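25/05/2019
Erolton food parcel scheme, packing line notes

Reweighed the standard parcel. Target is 52 lb with the carton. Three of the test parcels came in heavy, all from the canned goods end of the line. Changed the fill order: cans first, flat, then dry goods, bread bag on top. Cartons hold their shape better this way when stacked four high.

Shelf label printer is still dropping the last digit of the lot code. Workaround: type a trailing space. Not fixed.
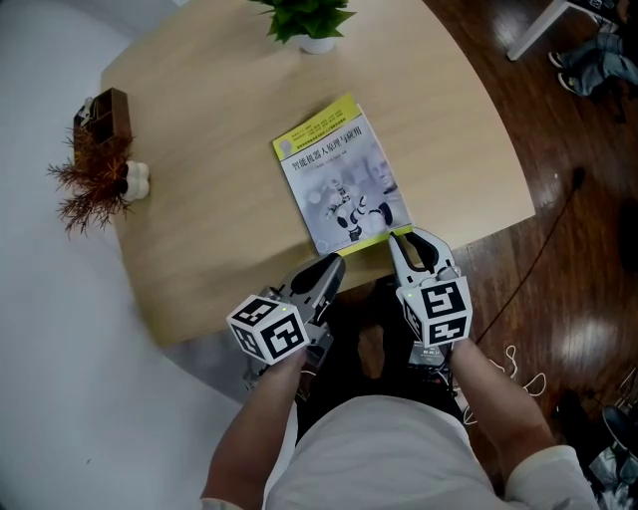

Table, book and both grippers.

Intake counts. Brotedgate sent 122 cartons against 47 on the slip. The slip is from April and should not have been reused. Entered the real number and wrote the old one next to it in pencil. Running total for the season is over 4,000 items, not counting loose produce, which we still log by crate.

Volunteer shifts: two-hour blocks work for sorting but are too short for packing. Half the block goes on setup and handover. Try three hours for packing only and leave sorting alone.

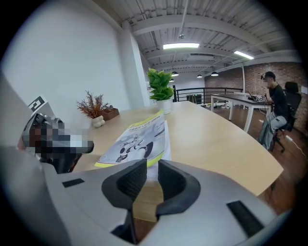 Route sheet, Bosman van

Split the route at the bridge. North stops first, since two of those buildings lock the front door at noon. Sheet now lists the door code column before the name column. Large print version needed for the dash clip.

Cold boxes go in last and come out first. Temperature strips were missing from two of them; new strips are in the drawer under the scale.

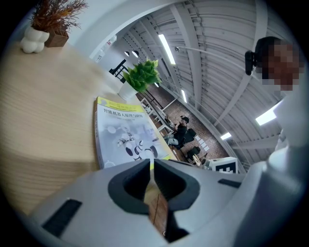

The Hirkudov drop is still set up as a single stop in the spreadsheet, although it serves two entrances. Duplicate the row and add A and B to the stop number. Check that the totals formula picks up the new row. Last time it did not and the van left one parcel short.

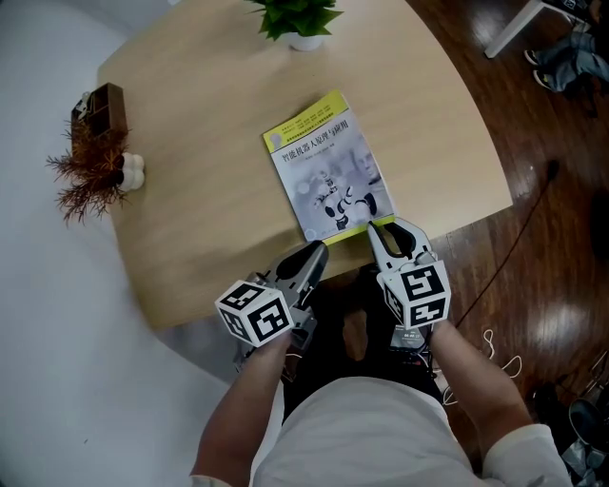

Notebook 3, p. 47

Open: printer digit, large print route sheet, shift length for packing. Ask Brotedgate for blank slips. Scale to be zeroed before the first carton, with the tray on.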